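Living alongside the robots: floor, slipper and cable tips from the Foltimgate rooms

Monday, October 6, 2025

When Allesance took on the two ground floor rooms at Foltimgate and we were told that the tidying and fetching would be shared with robots, most of us pictured ourselves putting our feet up. That lasted until the first morning! The truth is that the work has moved about a bit. I used to spend the start of my shift collecting slippers and putting them back in pairs, and now I spend it getting the room ready so that something else can do it, and then keeping half an eye on things while I get on with the laundry lists. I quite like it, I must say, though it took me from June until well into the summer to stop tidying up behind the robot out of sheer habit.

Several of you at the Ikgate site have written to ask how we manage the room, and my replies kept getting longer, so I've put the lot together here. Most of it would do just as well in any house with a robot vacuum or a toddler.

1. Begin with the floor

Walk it before you switch anything on. I mean really walk it, slowly, from the door to the far wall and back along the other side, in flat shoes. You are looking for hair grips, bottle tops, the little plastic tags off new towels and anything with a strap. A carpet with a stripe in it hides thin dark things wonderfully well, so bend down if you aren't sure.

Glare is worth a look too. A patch of bright light on the carpet can make it hard to see what is lying in the middle of it (hard for me, at any rate, and I have new glasses). I pull the blind halfway, check the spot, and put the blind back up afterwards so the room stays cheerful.

2. Cables, which will be the bulk of your bother

We had a good long talk about cables at the June meeting and I still think about them more than anything else. Each desk wants a laptop lead, each laptop wants a charger, and before you know it there's a great nest under the sockets.

Use the soft hook-and-loop ties, the sort you can undo with one hand. Plastic zip ties look smarter, but you'll be forever cutting them off when somebody moves a desk. Gather the slack close to the wall and tie it in two places. If a lead has to go across open carpet, lay a flat cover over it, and press the ends down well. Chargers that dangle off the front of a desk should be taken up and put in the drawer at the end of the day.

Don't yank a looped cable out from round a stool or a chair leg. Lift the furniture, slide it free and coil it up. I have broken one good lead by being impatient and I was cross with myself all week.

3. The shoe rack

Ours is a freestanding one with a black metal frame and yellow see-through shelves, and it's had more discussion than any piece of furniture deserves. Before, we crammed it full, all shelves, any old way round. Now we keep plenty of room between pairs, because a hand of any kind needs somewhere to go when it's picking up a slipper.

Odd slippers go on the shelf on their own until the partner turns up. Give it 15 days, then put the poor thing in the rag box. Wipe the shelves with warm water and a drop of washing-up liquid, and dry them with an old tea towel or you'll have smears. Spray polish makes them slippery, so keep it for the desks. 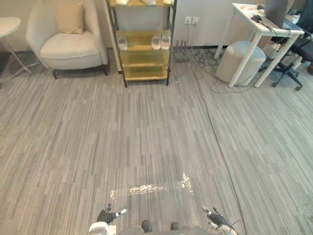 4. Chairs, cushions and the small round table

A light armchair looks lovely against a pale wall and shows every mark. Brush the seat weekly, always the same way, and do the arms twice. Sit the cushion up against the back, as it saves picking it up off the carpet later.

Small tables with thin splayed legs want to live beside a chair or in a corner, well out of the main run. The legs reach out further than you'd think, and I have caught my own ankle on ours more often than any machine has bumped it. Tuck stools in under the desk and push office chairs right back.

5. Desks and snacks

I know, I know, I go on about snacks. Please have them! Just have them from a bowl. Bits scattered across a white desk end up on the floor sooner or later, and crumbs trodden into carpet take twice the time. We put out a shallow dish for food and a lidded tin for screws and small parts, and the two are not to be mixed.

6. What to write down

There's a notebook on the hook by the door. I put in what I moved and where it went, so that whoever has the afternoon isn't hunting for it. The Nakajima checklist that came with our training has 49 lines on it, far too many to get through before a cup of tea, so I copied out the ones that matter for our room and stuck them inside the cover.

It takes me roughly 55 minutes to go through the whole room now, cup of tea included. The bending is less than it was and my knees are glad. I do miss chatting to people while I sorted the slippers, so I've taken to doing the notebook at the big table, where there's usually someone about.

If you have a better way with chair legs and cables, do send it over and I'll add it in.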